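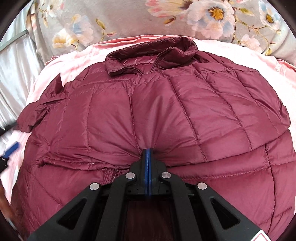
Divya Poduval wrote to me in January that her down jacket came out of the washing machine flat like a raincoat, with all the filling in small hard balls at the bottom of each section, and she wanted to know if it must go in the trash. It must not. I answered her in a long letter, and this page is the same letter with some corrections.

I wash down at home for many years, first for my family and later for half of our street in Vornville. The method is slow but it is not difficult. Reserve a full day for it and do not begin in the evening.

What you need

A front-loading washing machine, or a bathtub. I do not recommend a top-loader with a tall post in the middle, it can pull the seams.
A liquid soap for down. I use Wusska, but any soap made for down will do. Regular detergent takes the natural oil from the feathers, and fabric softener is worse.
Three clean tennis balls, or wool dryer balls.
Two large towels.
A needle and thin thread in the color of the jacket.

Before washing

Read the label inside the jacket. If it says dry cleaning only, stop and respect it. Empty all the pockets, also the small inside one where people forget tissues. Remove the fur from the hood if there is any.

Then look at the seams in good light. Where a small feather is coming out, do not pull it. Take it from the inner side with two fingers and draw it back in, then rub the place a little with your nail. A real hole you must close with a few stitches before the water touches it. I once skipped this with my husband's coat and I was cleaning feathers from the filter until midnight.

The collar and the cuffs are the dirtiest parts. Put a few drops of the down soap on a wet soft brush and work on them gently for a minute or two. Leave the soap there for a quarter of an hour. Close the zipper to the top and fasten all the snaps.

Washing

1. Run the empty machine once with only a rinse, so old detergent goes out of the drawer.
2. Put in one jacket. Two jackets together will not rinse well.
3. Choose the delicate program, 30 degrees Celsius or the "cold" setting on American machines. Use the amount of soap that is written on the bottle, no more.
4. Set the spin low. My old Pririne machine has a knob that starts at 400, and this is where I leave it.
5. When it finishes, add one more rinse. If you still see foam on the glass, add another.

In the bathtub it is the same idea, only with your hands. Press the jacket under the water and let it rise, again and again — do not twist it.

A wet down jacket is very heavy, and it looks terrible. Do not be scared by this. Lift it with both arms from below, as you would lift a sleeping child, and never by the shoulders. Lay it on a towel, roll the towel up and press.

Drying

This is the part where Divya went wrong. She hung the jacket over a door for two days, and down that stays wet so long makes lumps and begins to smell.

Put the jacket in the dryer on low heat with the tennis balls. It will be noisy. Each half hour stop the machine, take the jacket out, shake it strongly and break the lumps between your fingers, one section after another. Mine usually needs over three hours. If the outside feels dry after one hour, do not believe it, the middle is always later.

If you have no dryer, lay the jacket flat on a rack near a radiator, but not on it, and turn it every few hours. Grigore Tănase, my neighbor, dries his in this way and beats it with a badminton racket. It takes him two days, sometimes three — in between he never leaves it alone for long, and so it does not smell.

For storing, use a wide hanger or a big cotton bag. The vacuum bags save space, but after a whole summer in one the down comes back tired.

Divya washed hers again with this method and it is round in all the sections except one, under the left arm. I told her to put it back in the dryer for 20 minutes with the balls.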